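3.2 Small tables and the things that land on them

I should own up to a bias before going any further: I love side tables. When we started the Ovside study I expected wardrobes and kitchen drawers to be where all the interesting muddle was, and I was quite wrong. The best material came from the little tables people keep beside a sofa or just inside a door, the ones that are meant to hold a cup of tea and end up holding everything else.

We logged 399 items across the homes in the study, and 100 of them were living on a side table when we first called. Very few had been put there on purpose (or so people told us). Keys, batteries, half a pack of playing cards, a charger for a phone long gone – you know the sort of thing. When I asked why an item was on the table, the usual answer was a shrug and "it's on its way somewhere".

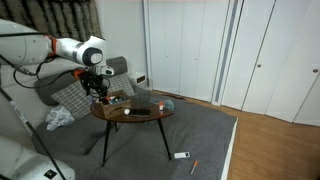 Figure 5. An open cardboard box of small items on an oval-topped table.

What people do next is bring in a box. I was so pleased when this pattern showed up, as we'd seen hints of it in the earlier Braria interviews and I'd half talked myself out of it! The box is nearly always one that came with something else in it, and it is nearly always left open. In our coding scheme we call this a "halfway box" (Iyamu, our sorting scheme, had no word for it, so we made one up). A halfway box takes things off the tabletop without anybody having to decide where they belong, and the flat bits that don't suit it tend to stay beside it.

Does it count as tidying? I went back and forth on this for weeks. The people in our study certainly thought so, and several were a bit put out when I suggested otherwise. By our second round of visits in September, though, 5 of the boxes were still on the same tables, and fuller than before. I've come to think of them as slow tidying, and I've kept them separate from the storage boxes discussed in Section 3.3.

Related items
Hallway shelves and the post pile: notes from Braria
The Iyamu sorting scheme, revised
Tralletti workshop on household clutter – call for papers
Drawers that don't shut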